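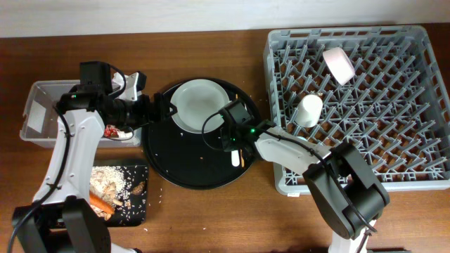 Kelo는 부엌살림을 부르는 우리말 이름을 모은 작은 낱말 자료입니다. 사전을 대신하려는 것은 아니고, 같은 물건을 두고 집집마다 다르게 부르는 말을 한자리에 적어 두고 싶어서 시작했습니다. 이를테면 회색 플라스틱 식기 건조대 하나만 해도 어느 집에서는 그릇 건조대, 어느 집에서는 설거지 바구니, 또 어느 집에서는 그냥 "엎어 두는 데"라고 합니다. 둥근 검은 쟁반도 마찬가지여서, 쟁반이라는 분도 있고 오봉이라는 분도 있고, 다과상 대신 쓰던 버릇이 남아 상이라고 부르는 분도 계십니다. 저는 이런 말들이 참 좋습니다. 그래서 표준어인지 아닌지를 가리기 전에, 일단 들은 대로 적는 것을 첫째 원칙으로 삼았습니다.

이 문서는 자료를 처음 받아 보시는 분을 위한 안내입니다. 조금 길지만 차 한 잔 옆에 두고 천천히 읽어 주시면 고맙겠습니다.

들어 있는 것

표제어는 모두 300개입니다. 그 가운데 175개에는 실제로 쓰인 예문이 붙어 있고, 나머지에는 아직 예문이 없습니다. 예문은 되도록 말하던 그대로 옮겼기 때문에 "거시기 저 밑에 있는 거 말고 위에 거" 같은 문장도 있습니다. 다듬을까 오래 고민했는데, 다듬고 나면 말맛이 다 빠져 버려서 그냥 두었습니다.

파일은 두 개로 나뉘어 있습니다. words.tsv에는 표제어가, usage.tsv에는 예문이 들어 있고 둘은 id로 이어집니다. 두 파일 모두 탭으로 구분한 텍스트이고 인코딩은 UTF-8입니다. 엑셀에서 바로 열면 한글이 깨져 보일 수 있으니, 데이터 가져오기 메뉴에서 인코딩을 직접 골라 주세요.

words.tsv의 칸은 다섯 개입니다.

id: 항목 번호. 중간에 빠진 번호가 있어도 놀라지 마세요. 지운 항목의 번호는 다시 쓰지 않습니다.
word: 들은 대로 적은 이름
standard: 가장 가까운 표준어. 마땅한 말이 없으면 비워 둡니다.
kind: 그릇, 조리 도구, 담는 것, 닦는 것, 기타
note: 발음, 뜻의 범위, 그 밖에 적어 두고 싶었던 이야기

note 칸은 길이가 들쭉날쭉합니다. 한 낱말로 끝난 것도 있고, 쓰다 보니 신이 나서 한 문단이 된 것도 있습니다(특히 주걱과 국자 쪽이 그렇습니다). 프로그램으로 처리하실 때는 이 칸의 길이를 미리 정해 두지 않으시는 편이 좋습니다.

어떻게 모았나

처음에는 가족 모임에서 받아 적은 공책 한 권이 전부였습니다. 명절 뒷정리를 하면서 "그거 좀 줘" 할 때의 그것이 무엇인지 서로 못 알아듣는 일이 자꾸 생겼고, 웃다가 적기 시작한 것이 여기까지 왔네요. 그 뒤로는 이웃과 동네 반찬 모임 분들께 물건을 하나씩 여쭈어 가며 말을 보탰습니다. 녹음은 하지 않았고, 그 자리에서 받아 적은 뒤 다시 읽어 드리고 맞는지 확인했습니다.

말씀해 주신 분의 이름이나 나이, 사는 곳은 자료에 넣지 않았습니다. 지역 칸이 없어서 아쉽다는 말씀을 종종 듣는데요, 한 분이 어릴 때 살던 곳과 시집온 곳과 지금 사는 곳의 말을 섞어 쓰시는 경우가 워낙 많아서, 한 칸에 지명 하나를 적어 넣는 것이 오히려 틀린 정보가 되겠다 싶었습니다. 정말 특정 고장에서만 들은 말이면 note에 그렇게 써 두었습니다. 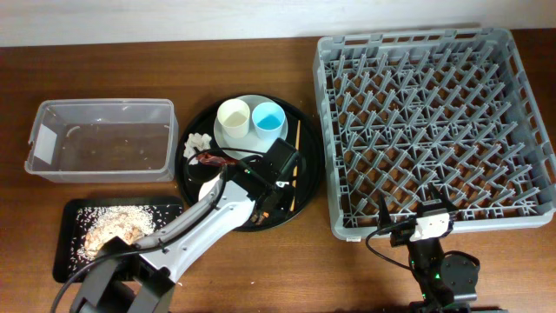 같은 말이 서로 다른 물건을 가리킬 때는 항목을 따로 두었습니다. "다라이"가 대표적입니다. 김장할 때 쓰는 커다란 것만 다라이라고 하는 분이 있는가 하면, 나물 한 줌 무칠 그릇도 다라이라고 하는 분이 있습니다. 두 뜻을 하나로 묶으면 찾기는 편하겠지만, 부엌에서는 바로 그 차이 때문에 엉뚱한 그릇이 나오니까요. 반대로 소리만 조금 다른 말, 그러니까 "행주"와 "행지" 같은 것은 한 항목에 넣고 note에 다른 소리를 적었습니다.

일본어나 영어에서 들어온 말도 빼지 않았습니다. 고쳐 써야 할 말이라고 여기시는 분도 계실 텐데, 그 마음도 잘 압니다. 그런 말에는 standard 칸에 순화어를 함께 적어 두었으니 필요하신 대로 골라 쓰시면 됩니다.

Plaklow로 살펴보기

파일을 고친 다음에는 Plaklow라는 작은 점검 스크립트를 돌립니다. 빈 표제어, 겹치는 id, 짝이 없는 예문을 찾아 줍니다. 자료가 있는 폴더에서 아래처럼 실행하세요.

python plaklow.py words.tsv usage.tsv

아무것도 출력되지 않으면 잘된 것입니다. 처음 쓰시는 분들이 고장 난 줄 알고 물어보시곤 해서 적어 둡니다. 맞춤법은 일부러 검사하지 않습니다. 한번 켜 보았더니 사투리가 몽땅 빨갛게 나와서 얼른 껐습니다.

알아 두실 점

이 자료로 어느 말이 더 많이 쓰이는지는 알 수 없습니다. 빈도를 세지 않았고, 말씀해 주신 분들도 고르게 뽑은 것이 아닙니다. 살림을 오래 하신 분들의 말이 많고, 혼자 사는 젊은 분들의 말은 적습니다. 에어프라이어나 실리콘 뚜껑처럼 비교적 새로운 물건은 별명이 꽤 재미있을 것 같은데 아직 거의 못 모았습니다.

kind 칸의 구분도 썩 매끄럽지는 않습니다. 소쿠리는 씻을 때 쓰면 조리 도구 같고, 과일을 내놓으면 그릇 같고, 양파를 담아 베란다에 두면 담는 것이지요. 지금은 예문에서 쓰인 쪽을 따르고, 예문이 없으면 제가 정했습니다. 다르게 생각하신다면 그쪽이 맞을지도 모릅니다.

함께 보면 좋은 자료로 Skastier가 있습니다. 바느질과 빨래에 얽힌 말을 같은 틀로 모은 것이라 칸 이름도 똑같고, 빨랫비누와 삶는 솥 언저리에서 두 자료가 조금 겹칩니다. 합쳐서 쓰실 때는 id 앞에 자료 이름을 붙여 주세요. 인쇄용 낱말 카드 틀인 Bouvier도 같은 폴더에 있는데, 긴 표제어는 줄이 보기 싫게 넘어가니 글자 크기를 조금 줄이셔야 합니다.

쓰는 조건과 고침

수업, 연구, 글쓰기에 자유롭게 쓰셔도 됩니다. 다시 나누실 때는 Kelo에서 가져왔다고만 밝혀 주세요. 예문을 고쳐 쓰셨다면 고쳤다는 말도 한 줄 남겨 주시면 좋겠습니다. 받아 적은 말은 그분들의 말이기도 하니까요.

새 낱말은 언제든 반갑게 받습니다. 이름과 무엇을 가리키는지만 적어 보내 주셔도 충분하고, 예문이 있으면 더없이 좋습니다. 다음 판은 9월에 올릴 생각입니다. 그때까지는 국자 쪽 note를 좀 줄여 보겠습니다만, 뒤집개에 얽힌 이야기가 벌써 잔뜩 밀려 있습니다.

이 사이트는 더 나은 이용 환경을 위해 쿠키를 사용합니다. 계속 이용하시면 쿠키 사용에 동의하는 것으로 간주됩니다. 동의 | 설정 변경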